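Planning an Equipment Budget for a Robot Arm Workstation

Equipment Planning Guide, Oranside Technical Center
Prepared by Solène Lebrun, Purchasing Office
Revised October 11, 2019

This guide is intended for department heads and laboratory managers who expect to request funds for a robot arm workstation in the coming budget year. It covers the steps to complete before a request reaches the Purchasing Office. Requests for software alone follow a separate procedure.

Step 1. Describe the work

Begin with a one-page statement of the tasks the arm will perform. State the heaviest item it must carry, the farthest point it must reach, and the hours per week it will be in use. Do not name a model at this stage. Suppliers should be asked to respond to the task, and a request that opens with a catalog number will be returned.

Step 2. List the complete workstation

The arm usually accounts for the largest single line in a quotation, but it cannot be put to use alone. The request must include a separate line for each of the following, even where the item is already on hand and the cost is zero:

Arm and controller
Gripper or other tool
Depth camera and any additional cameras
Mounting brackets, adapter plates and screws
Base, frame or table
Power and data cables, with spares
Safety equipment and signage
Delivery, installation and training

Brackets and cables are the lines most often left out. In the September review, 18 of 31 requests had no figure for mounting hardware, and each had to be sent back for correction.

Step 3. Confirm that the parts fit together

Obtain the mounting drawings for the arm, the camera and the tool before asking for prices. Compare hole patterns, screw sizes and connector types. Where a camera is to be carried at the wrist, add its weight and the weight of its bracket to the load given in Step 1. Allow enough cable for the full turn of every joint.

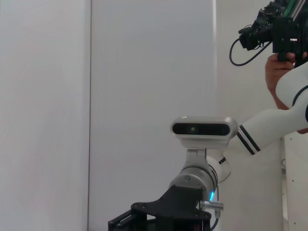 Where an adapter plate must be made to order, ask the workshop for a written estimate. Gholamreza Ghaffari reviews these drawings and should receive them at least eight working days before the request is submitted. Drawings may be sent in any common format, provided that dimensions are marked.

Step 4. Request quotations

Quotations are required from at least two suppliers. Zandico and Brollo both hold current supply agreements with the Center and may be contacted directly. Danladi is approved for cables and mounting hardware only. Each quotation must remain valid for 91 days and must show delivery time, warranty period and the price of replacement parts as separate entries.

Step 5. Plan for the years after purchase

Enter the yearly cost of maintenance, calibration and replacement cables on the second page of the form. Include staff hours for setup and testing. If the workstation will be shared, attach a signed note from each department stating its portion of these costs.

Step 6. Submit the request

Send the completed form, the task statement, the drawings and all quotations to the Purchasing Office as a single file. Incomplete files are held until the missing pages arrive and keep their original place in the queue. Changes to the equipment list after approval require a new signature from the department head.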